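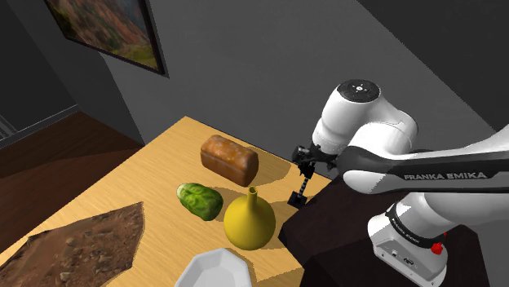 Pitanthorpe Community Board > News and current affairs > The Brusholm trial, anyone following?

marrowfat
Started this because the other thread got locked. Day 3 of the Brusholm trial and the local paper gave it four paragraphs. Four! A man is accused of setting fire to a prayer hall with people asleep upstairs and it's below the bus timetable changes.

Anyone been going in? I work Mondays to Thursdays so can't.

dunnock_2
Went yesterday morning. Public gallery is tiny, get there before half nine or you're stood in the corridor. Mostly phone evidence. Long and dry. The prosecution read out messages he'd sent to a group, 3694 of them in total apparently, obviously not all read out, thank god. Judge kept having to ask for the volume up.

Defence line seems to be he was all talk and somebody else used his car.

PeteOnTheHill
"All talk" with a petrol receipt though.

dunnock_2
Receipt hasn't come up in court yet Pete. Careful.

PeteOnTheHill
It was in the paper when he was charged.

dunnock_2
Yes and the jury aren't meant to be going by the paper. Just saying, last thread got locked for exactly this.

marrowfat
Can we keep it to what's been said in open court please, I don't want another lock.

Did the father give evidence? Somebody at work said he did.

tansy_lane
Not yet. He did that interview outside his house in January, the one where he said his lad was a quiet boy until he started on the videos. Felt for him tbh. Also felt he was getting his excuses in early. Both can be true.

hobnail
Don't see why the family gets dragged into it at all. Grown man. 2 kids of his own. What's his dad got to do with it

tansy_lane
He gave the interview, nobody dragged him. He rang the radio station himself.

hobnail
Because there were reporters in his hedge for a week. What would you do

tansy_lane
Draw the curtains.

marrowfat
I do think there's a real question about who noticed what and when. If he told his mum and dad half of what was in those messages somebody should of picked up the phone.

hobnail
And said what? Hello officer my son's got opinions? They'd have been laughed at.

gloria_w
They wouldn't. My sister rang that number about a lad at her work, different town, and two people came round and were very good about it. Nothing dramatic. He got some help. You never hear about those.

hobnail
Fair enough. Didn't know that.

PeteOnTheHill
Still say the paper should be covering it properly. The Vlček case got the front page every day for a fortnight and that was fraud.

dunnock_2
Vlček had been mayor Pete

PeteOnTheHill
Deputy mayor.

dunnock_2
Fine. Deputy.

Quick one from today, was only there for the morning. Viera Štěpánek gave evidence, she lives over the shop opposite and made the 999 call. She was very clear. Woke up, smelled it, saw the car pull off without lights, rang straight away. Defence went at her about the street lamp, whether it was on or not, she said she doesn't look at street lamps she looks at fires. Bit of a laugh in the gallery and the judge wasn't pleased.

They went through the plate as well. She only got part of it. Two letters and a number.

tansy_lane
Good for her. I'd have gone to pieces.

marrowfat
Did she say how many were in the building?

dunnock_2
She didn't, the fire officer did that first day. Five upstairs, all out by the back. One still having treatment for her chest.

hobnail
Part of a plate isn't much. Just being honest. There's a lot of dark hatchbacks in this town, I drive one

gloria_w
That's for the jury isn't it. They've got the phone mast stuff too.

hobnail
Mast puts him in town. He lives in town.

PeteOnTheHill
You defending him now?

hobnail
No. I think he probably did it. I think they should have to prove it. If you can't see the difference I can't help you

PeteOnTheHill
Charming

marrowfat
Lads.

rushlight
Long time lurker. My husband goes to the hall. What I'd like people to know is it isn't just the trial for us, it's been every week since. Kids being walked home. The insurers, Hiltier, still haven't settled so it's boarded up and they're praying in the leisure centre badminton court with the lines on the floor. The appeal's had donations from 171 people, a lot of them from round here and not members or anything, and that has meant more than I can easily put down. Some of them put notes in. So thankyou if one was you.

I don't go to court. He does, some days. He comes back and doesn't say much.

tansy_lane
Thank you for posting that. Is the appeal still open?

rushlight
Yes, tin in the library or you can hand it in at the leisure centre desk in an envelope. They write it down in a book.

gloria_w
Will drop something in Friday.

hobnail
Me too.

marrowfat
Didn't know Hiltier hadn't paid. That's shocking. Is it because of the trial?

rushlight
They say they're waiting on the verdict. The solicitor says they don't have to wait. So it's letters back and forth.

PeteOnTheHill
That's what the paper ought to be writing about. I'll email them. Not that they answered the last one

dunnock_2
Rushlight if your husband's in tomorrow I'll be the one in the green anorak, he can have my seat if it's full, I've only got the morning anyway.

rushlight
I'll tell him. That's kind.

marrowfat
Anyone know if they sit Friday? Court list online just says "part heard".

dunnock_2
Usher reckoned not sitting Friday, juror's got a hospital appointment. Back Monday at ten. Could change tho, ring first.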